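Timing before contact: a conversation with the Tidano maintainers

Tidano began as a logging script at Kustura and is now the layer that sits between the grasp planner and the finger controller in the company's handheld and arm-mounted tools. Two of its maintainers agreed to talk on a Friday afternoon, on the condition that the release schedule stayed out of it.

The first question was why a gripper needs a separate timing layer at all. "The camera gives you an image with one clock, the finger encoder gives you a width with another, and the planner assumes they agree," the lead maintainer said. "At low speed you don't notice. Once the hand is moving, the width you read belongs to a different pose."

Tidano stamps both streams at the driver, estimates the offset, and resamples the finger width onto the image times. The offset is refitted every 500 frames. Earlier versions fitted it once at startup, and long sessions drifted.

The test set holds 2,122 grasps, mostly small household objects on a white tabletop. Wooden pieces are overrepresented. The maintainers kept them in because a varnished surface and a frosted panel on the same object give the contact detector two very different kinds of edge.
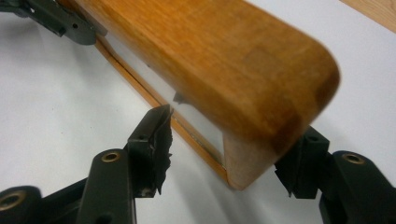 Blur is a separate problem from clock offset, the second maintainer objected, and the two should not share a threshold. Fitting the offset on blurred frames pulls it toward whatever the edge tracker guessed last. The current code drops those frames from the fit but keeps them for perception.

"We argued over that for a month," the lead said. "I wanted one quality score. It was simpler to configure and it was wrong."

Contact detection itself is plain. The controller watches for the commanded width and the measured width to diverge, then asks the image side for confirmation. Without an answer in 300 milliseconds it holds position and logs a timeout. Pad wear changes the width at first touch, so the zero is stored per finger pair and can be reset from the command line.

Replay is handled by Balo, a viewer that steps through both streams on the corrected clock. It reads the raw log, so an offset can be changed and checked without recording anything again. An export to Prothero, the planner's simulator, exists but covers rigid objects only.

Asked what still fails, both named thin parts. A strip set slightly apart from a larger body can be segmented as a second object, and the planner then proposes 2 grasps where there should be one. A merge step is in review. The lead does not expect it to be on by default in April.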